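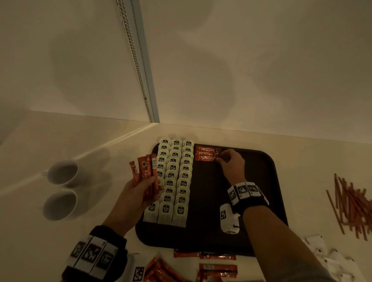

Photo: Tadeo Figueroa

Hot drinks tray, second layout

22/06/2025

The drinks tray in the annex at Ustmont has been rearranged. The old layout lasted since October and had one fault that I put up with for too long: everything on it was sorted by product and nothing was sorted by shape. Tea went on one side and coffee on the other, and within each side the packets lay wherever they had been dropped. By midweek the coffee sticks had worked their way under the tea bags and people were picking through the pile with two fingers.

The new layout starts with the shape of the packet. We stock two kinds at the moment. The tea bags come in square white paper packets with a black McCafé label on each. The coffee is Nescafé in long, narrow orange sachets. A square packet will stand on its edge if it has neighbors to lean on. A stick will not stand on anything for long unless it has walls, and the tray has no internal walls, so the sticks go down flat.

Tea side

The tea takes the left half of the tray in three columns running back to front. Each column is loaded from the back edge. The first packet leans against the rim, the second leans on the first, and so on toward the front. The angle opens up as the column grows. At the back the packets are close to vertical and at the front they are lying down, with more of the white paper showing. I tried to correct this on the first attempt by propping the front of each column with a folded card. The card fell over more often than the packets did. The slope stays.

The slope has one practical effect. People take from the front, where the packets are flattest and easiest to get a fingernail under, and the rest of the column is left alone. With a column packed upright from end to end, people take from the middle, both halves relax into the gap, and the whole thing has to be reset.

Labels all face the same way. This costs a little time during loading and I consider it worth the time, mostly for my own benefit. A packet put in backward shows up at once as a break in the row, so I can tell from the door whether somebody has put one back.

Packing density matters more than I expected. If the column is too loose, it slides forward when the tray is moved. If it is too tight, the paper creases along the top edge and the packets come out in pairs. My test is to push one fingertip between two packets in the middle of the column. If it goes in with slight resistance, the density is fine. If the column moves as a block, take one out.

Coffee side

The sachets lie horizontally, at a right angle to the tea columns, starting at the back of the tray just to the right of the third column. I set down a few at a time with the ends lined up and let each one overlap the one before it. The column of tea bags works as a fence on the left. The back rim is the other reference edge. Between the two there is a proper corner to build from, and that was missing in the old arrangement, where the coffee floated in the middle of the right half with nothing to push against.

Handling order made a difference. I used to pick up each stick from the carton, place it, and go back for the next. Now I hold a small bunch in the left hand, upright and slightly fanned, and feed the right hand from it. The right hand stays over the tray and does the aligning. Pinching the stack by its right-hand ends squares it up in one movement. The bunch should be kept small. With a full fist of sticks the ones in the middle bend, and a bent stick will not lie flat in a stack.

The powder inside a sachet tends to settle at whichever end was down. If several thick ends are on the same side, the stack leans. I flick each sachet once before placing it. Alternating the thick ends also works and produces a flatter stack, but then the printing reads in opposite directions on alternate sachets and I get comments.

Dimensions

For anyone who wants to copy this, the usable inside width of my tray is 300 mm. I keep a strip about 15 mm wide clear along the front of the tea columns as finger room. The coffee gets a bay 90 mm deep measured from the back rim. Whatever is left of the right half stays open, and I have been asked more than once what is supposed to go there. Nothing is. Spoons were in that spot for a while and people laid used ones back down on it. The spoons now live in a mug next to the kettle.

The rounded corners of the tray take away some usable area. A square packet cannot sit fully into the back left corner, so the first one in the left column has to start slightly in from the curve. I did not allow for this on paper and the drawing was wrong by one packet per column as a result.

The tray itself is a Potine, dark brown, the middle size. The larger one would hold more, but it would also have to sit across the join between the counter and the shelf, and I want it on the flat white section by the wall where it can be wiped around without lifting. The dark color has turned out to be useful against white packets. Spilled sugar is very visible on it, too, and I count that in its favor.

Loading procedure

Empty the tray completely. Topping up an old column from the front buries the oldest packets at the back and they stay there for months.

Wipe it and let it dry before any paper goes on it. Damp paper sticks to the base and tears.

Load the left column, then the middle, then the right. The right column is the one that needs to be straightest, as the coffee is built against it, and it goes in more easily when the other two are already holding position.

Lay the coffee from the back.

Put the older packets in last on the tea side so that they end up in front.

The full procedure takes me 10 minutes including the wipe. Hevemus, who deliver our supplies, offer a stand with separate compartments, and I looked at it twice. The compartments are sized for a wider sachet than ours and the sticks would fall over inside them. It also stands tall enough to block the lower switch on the wall. A flat tray has neither problem.

Open issues

Decaf. We have been asked for it and I have no bay for it. The open area on the right is the obvious candidate and I am reluctant to give it up after the trouble with the spoons. A trial with a short row along the right rim is probably the least bad option.

Herbal tea has the same problem with an added complication. The Ji brand that two people on the corridor drink comes in soft round bags with no outer packet. They do not stand, they do not stack, and they shed dust. For now they stay in their own tin, off the tray.

Carrying. The arrangement survives a slow walk to the meeting room if the tray is held level – the tea columns lean toward the back, so the back should go first through any door. It did not survive the step outside room two. Most of the right column went forward and took the coffee with it. I am thinking of a strip of shelf liner under the tea side, cut to the width of the three columns. If that works I will add the cut size to the dimensions section.

Sugar will get its own post when I have settled on a container.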